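How I Finally Sorted Out the Hall Closet Bins
May 22, 2018

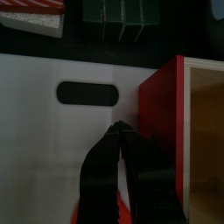

My winter stuff used to live in a heap, and every July I'd swear I'd fix it. So this year I did! The trick for me was going with big plain boxes and a place for each one to stand. I like white ones with a long rounded cutout up in the top half of the front, so you can hook your fingers in and pull, and I park mine right up against the side of the red cabinet so it stays put (a box in the middle of the floor just wanders).

OK, steps. Dump everything out first, all of it, even the scarves. Wipe the box and let it dry. Then heavy things go in first: boots, the ice scraper, that blanket from Burgi that weighs as much as a dog. Roll the sweaters and stand them on end. Gloves go in a zip bag or you'll be hunting for the left one until spring.

Keep small stuff away from the handle hole! I lost a mitten that way. A folded towel behind the cutout keeps the dust out too.

Stop filling 2 inches below the rim. I went over once and the lid popped off in the night and scared me half to death.

Labels: masking tape, fat marker, stuck on the front under the handle. Valbona puts hers on the lid, which is fine until you stack them.

Next up is the shoe shelf, wish me luck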